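Chapter 6
Does Changing the Coach Work?

In October the Veltumthorpe board fired its soccer coach after a run of losses. The team won its next match. The local paper ran the word "revival" in large type, and the club's owner, Gillespie Strachan, told supporters that the decision had paid for itself.

Had it? One win is very little to go on. A team gets rid of its coach when results are at their worst, and results at their worst tend to get better whoever is in charge. Sports writers call this the new coach bounce. Statisticians have a duller name for it, regression to the mean, and this chapter asks how much of the bounce is left once the dull part is taken out.

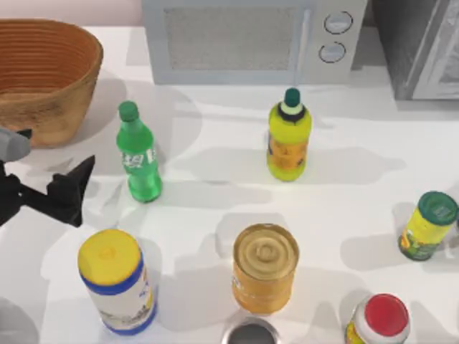
6.1 What the clubs claim

Clubs are poor witnesses to their own decisions. Trala sold 3833 season tickets the summer after a firing and put the figure in its annual report as proof of "renewed belief." The report did not mention that prices had been cut. Sukden changed coaches 2 times in one season, praised both changes, and was relegated anyway.

Players are not much better. Ask a squad whether training has improved under the new man and most will say yes — he picks the team.

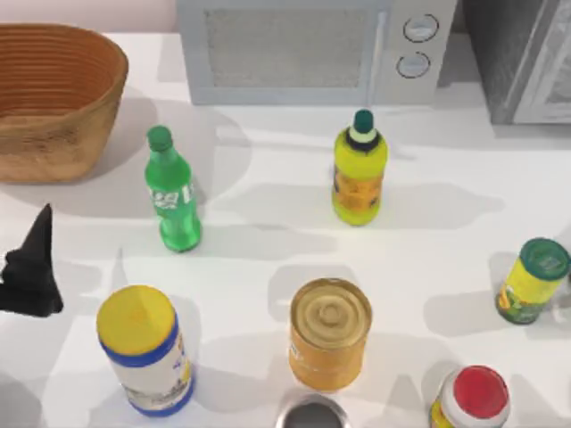
6.2 What the match records show

A fairer test compares clubs that fired a coach with clubs that had an equally bad run and kept theirs. Yazıcı tried this with 856 league matches, 200 of them played under a replacement coach. Both groups of clubs recovered, and at much the same speed. The gap between them was small enough to be luck, though few owners would care to hear it. We begin with how the two groups were matched, where the study is at its weakest.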